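Print this page
E-mail this page

PRESS RELEASE

Britmont informs about a fault in the drawer program of its kitchen arm, and about the correction

STESUM, August. Britmont, maker of the Grulden kitchen arm, today gives information about a fault that was found in the control software of the arm. The fault concerns the moment when the gripper is inside an open drawer. No person was hurt. We ask all users to read this notice and to follow the steps in it before they use the drawer program again.

What happened

On a Friday, at our test kitchen in Stesum, a Grulden arm was working through its usual list of household tasks. One of these tasks is to reach into a small drawer and to take out a bowl. During the task the arm lost the signal from its wrist sensor for a short time. The correct behaviour in such a case is to stop and to hold the position. Instead, the arm continued its last movement upwards while the fingers were still closed on the inner side of the drawer. The drawer was lifted together with its box and fell back on the worktop. The bowl inside it broke.

The employee on duty pressed the stop button and the arm stopped at once. The employee was standing behind the marked line, as our rules ask, and was not touched by the arm or by the pieces.

We took the arm out of work the same afternoon and asked Wijesinghe, an independent office for machine safety, to look at the case together with our own engineers.

What was found

Wijesinghe and our engineers repeated the drawer task 743 times with the old software, and switched off the sensor signal on purpose at different moments. In 41 of these repetitions the arm did not hold its position as it should. All 41 cases had the same cause. When the signal came back very quickly, the software believed that the gripper was already open, and it allowed the next movement to begin.

The fault appears only when the arm is reaching down into something with side walls, for example a drawer, a deep box or a sink. It was not found when the arm takes an object from a free surface. The mechanical parts of the arm, the cable and the gripper are in order and do not have to be changed.

We must also say that a similar event was noted in our test diary three weeks earlier. At that time it was understood as a mistake in the placing of the drawer, and it was not examined further. This was a wrong judgement on our side. From now on, every stop or movement that was not planned will be examined before the next test begins.

What has been changed

The new software, version 3, waits for a full confirmation from the wrist sensor before any movement out of a drawer or box. If the confirmation does not come, the arm stays where it is and gives a sound. The upward force has also been limited, so that the arm cannot lift a drawer with its contents.
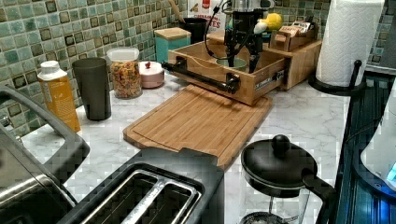

The drawer task was then done again in a kitchen that is furnished as people have it at home, with dishes, food packages and small appliances on the worktop. We consider this important. A test table with only one object on it is easier for the arm, and it does not tell enough about the daily use. Wijesinghe has received all records from these tests and will give its own report to our customers when it is ready.

What users should do

At present, some 171 Grulden arms are in use at customers, most of them in training kitchens and care homes. All these customers have received a letter from us. We ask them kindly to do the following:

Do not use the drawer program until version 3 is installed. The other programs can be used as before.

Install version 3 from the service menu. The arm must be in its rest position and the gripper must be empty.

After the installation, run the short self-check and write down the result in the log book of the arm.

Keep hands out of the drawer and away from the gripper as long as the arm is moving, also when it seems to stand still in the middle of a task.

Customers who cannot install the software themselves can ask for a visit of our service. The visit is free of charge. If an arm has already lifted or pulled a drawer in an unexpected way, please leave it switched off and inform us, even if there was no damage.

Britmont regrets the fault and the trouble which it causes to users. Questions from customers and from the press are answered by the Britmont information desk in Stesum on working days.

Print this page
E-mail this page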